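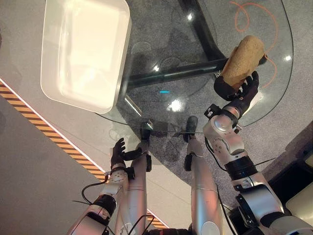

## Ticket 101 – tarjas em falta nas queixas exportadas

**Aberto por:** Helju Vaher
**Módulo:** Bandstead, queixas por abuso policial

Ao exportar o processo em PDF, 12 depoimentos saem com o nome da testemunha legível.
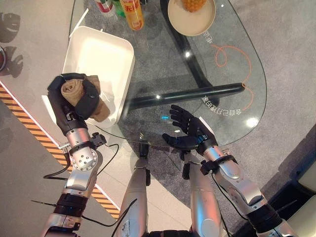
A tarja perde-se quando o depoimento passa de 2,000 caracteres. Alterada a cor para ocre escuro – o bege anterior, próximo do tom do pano sobre o tabuleiro branco, confundia-se com o papel digitalizado. Nova exportação: falha mantém-se.
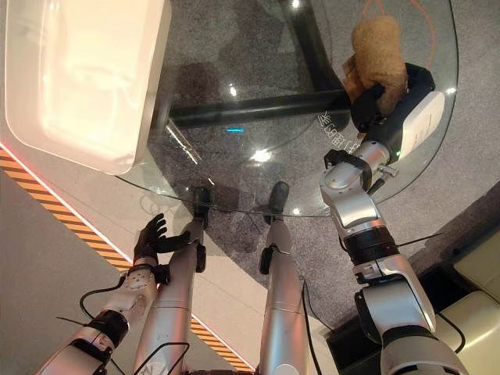 *Tampo de vidro redondo, visto de cima.*

**Estado:** envio ao tribunal suspenso; atribuído a Jarmo Hakala.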